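Fixing a gripper that drops (or won't let go of) cloth

Posted September 11, 2024

Okay, so last winter my folding robot started doing the most annoying thing. It would pick up a towel, carry it halfway across the room, and let go. Then the next run it would grab two pieces of laundry at once and hang onto them like they were its children. I spent most of December blaming my code. My code was fine! (Well, that part of it.)

If yours is doing the same, I'd go through it in the order below. I did it in a much dumber order and lost a couple of weekends.

Before you touch anything, hit the stop and cut power to the arm. I mean it. A gripper that faults while holding something can sit there perfectly quiet and then close again the second the fault clears. Mine got my thumb that way, and I only had myself to blame. Support the cloth with your other hand before you power down, too, so it doesn't drag on the fingers.

Now pull up the log. I run everything through Girnel, which writes one line per grasp with the target width and the force. On my bad runs the force limit was set to 55, and the moment two layers bunched up, the driver decided it had hit something solid and opened the fingers. There's your dropped towel. I brought mine down in steps of 4 until the false trips showed up on single layers, then went back up one step. Write down each value as you go — you will not remember them.
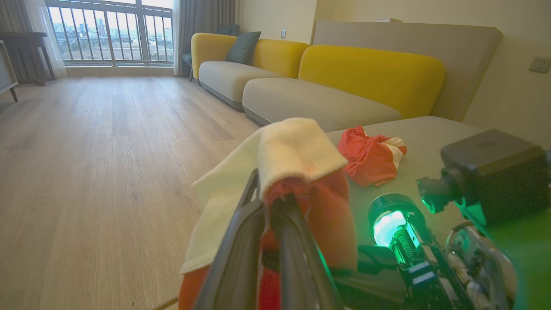
The double grabs were a different problem, and this one took me longer. Cloth sticks to cloth, and a pinch from the side will happily take whatever is underneath. Gwion Landeg on the Nandano forum told me to add a lift and pause: raise the gripper a little, wait, compare the load with what one piece should weigh, and put it back down if it's too heavy. My heaviest towel comes in at 215 grams, so anything over that gets lowered and tried again. I let it retry up to 20 times, and that's generous.

Next, check the finger pads. Wipe them with a damp cloth, let them dry, and look for lint packed in along the edges. Rania Atallah swears by swapping pads every few months. I'm cheaper than that, so I just clean them and flip them over.

Last thing is homing. Power back up with the gripper empty, stand clear, and run the open and close cycle by itself before you let the arm move. If the fingers don't meet evenly, re-zero them and do it again. I skipped this once — the arm ran a whole session thinking it was closed when it had a gap you could slide a pencil through.

If you still get drops after all that, look at the cable where it bends at the wrist. Mine's okay so far, but Hefin Samuel had one that only cut out when the arm was turned left, and he's written up the repair on the Marulanda page.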